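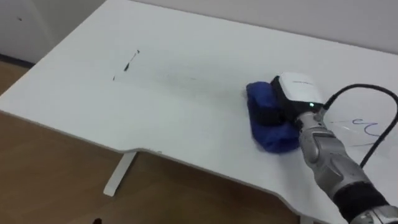 To: the list
Date: 2024-05-05
Subject: Re: Moving the swap days out of Dilville hall

Quick one as I've got to be out of the door in ten minutes, sorry for typos.

> Has anyone looked properly at what the hall wants off us from
> now on? The letter says 100 a session, kitchen extra, and we
> have to be out by half past four instead of five. I don't see
> how we keep the fabric and wool swaps free on that. Could we go
> down to every other month? Or ask people for a small something
> on the door? I know some of you hate that idea. Also, the
> upstairs room at Girau has been mentioned more than once and I
> have never seen it. Does it have a lift?

Yes to the lift. Small, slow, takes a pushchair or a wheelchair but not both. I went over and had a look, so answers to the rest below while I remember them.

Money. We have 1509 in the account. At the new Dilville price that goes fast, esp. if we keep paying for the leaflets. Girau want less per session and the kitchen is thrown in, but they want us signed up for 6 sessions in one go and no refunds if we cancel. Not mad about that. On the other hand we have cancelled once in all the time I've been coming and that was snow.

Door charge, I'm against. Half the people who come do so as it costs nothing, and they bring the best stuff. A tin by the tea is fine. Nobody has to look at who puts what in it.

Every other month, maybe. The wool lot would manage, they all see each other anyway. The fabric side I'm less sure, we get bags and bags each time and whoever has the storage cupboard would be living in it.

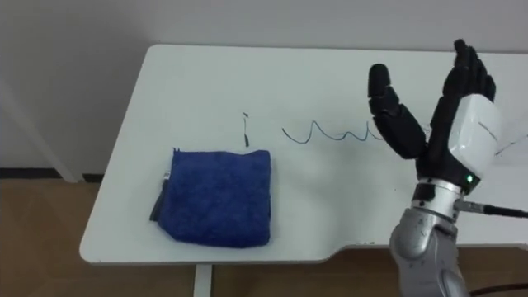 Sorting is what really needs fixing, wherever we end up. Last time people were tipping carrier bags straight out on to the nearest table and by two o'clock you couldnt tell curtain lining from dress cotton. Can we please go back to one kind of thing per table, and fold it. Folded roughly square with the label side reachable, like the blue towel with its little white tag at the edge, and anyone can see what they've got without pulling the whole heap apart. Towels and bedding by the door, dress fabric along the wall, wool at the far end. Scraps under a hand's width go in the sacks, no arguing.

Leftovers. Zaki will take clean towelling and old sheets, any colour, but not duvets and not pillows, they were very firm on that. Wilard used to take the wool ends, they have stopped answering so I've stopped asking. If anybody knows a school that wants yarn, shout.

Oh and parking at Girau. There are 2 spaces at the back and then it's the street. Bus stops right outside though, wich is better than Dilville ever was.

So what I'd like from everyone before the end of May:
- Girau or stay put
- monthly or every other
- can you help with setting up, and from what time

Reply to the list please, not just to me, I lose things.

I've still got somebody's pinking shears from last time by the way. Orange handles, quite stiff. They're in my hall if you want them back.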